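# Wukilberg 양팔 셀: 케이블 경로 및 그리퍼 정렬 점검

문서 번호 902, 개정 4. 그리퍼 케이블을 교체했거나 팔을 레일에서 분리한 뒤에 수행한다. 비상정지 버튼은 손이 닿는 곳에 둔다.

## 1. 케이블 여유 확인

1. 컨트롤러에서 `Tiltden` 프로파일을 불러오고 속도를 최저로 설정한다.
2. 한쪽 팔씩 트레이 위까지 뻗은 뒤 대기 자세로 되돌린다.
3. 손목을 양방향 한계까지 돌리며 케이블 장력을 확인한다.

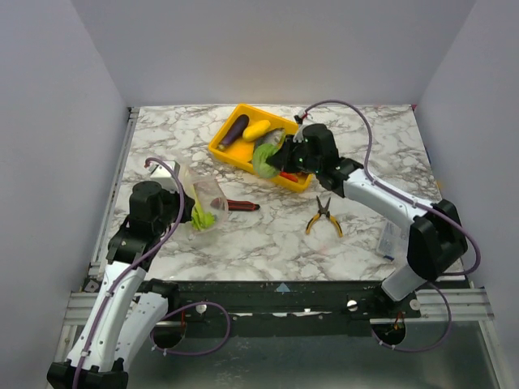
케이블 여유는 팔꿈치를 가장 많이 편 자세를 기준으로 잡는다. 접은 자세에서 맞추면 손목 회전 시 커넥터에 하중이 걸린다. 오른팔이 노란 트레이 위에서 상추 잎을 물고 있는 자세처럼, 보라색 케이블은 그리퍼에서 팔 위로 넘어가 팔꿈치 바깥쪽으로 호를 그려야 한다. 관절 틈으로 처지면 타이를 풀고 다시 고정한다.

## 2. 그리퍼 끝단 정렬

1. 충돌 감지를 켠 상태에서 양팔을 `Gadent` 기준 자세로 보낸다.
2. 조그 모드로 두 끝단을 접근시킨다. 접촉 직전에 정지한다.
3. 높이 차이가 보이면 손목 관절 오프셋을 수정하고 1번부터 반복한다.
4. 결과를 파라미터 572에 저장한다. 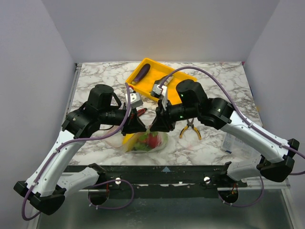 *그림 2. 작업대 중앙에서 두 그리퍼 끝단이 거의 맞닿은 자세*

정렬 중 오류 1046이 발생하면 전원을 내리고 Montoya 허브의 커넥터를 다시 체결한다. 재기동 후에는 1절부터 다시 수행한다. 타이 절단면은 케이블 반대쪽을 향하게 둔다.

다음 정기 점검: 6월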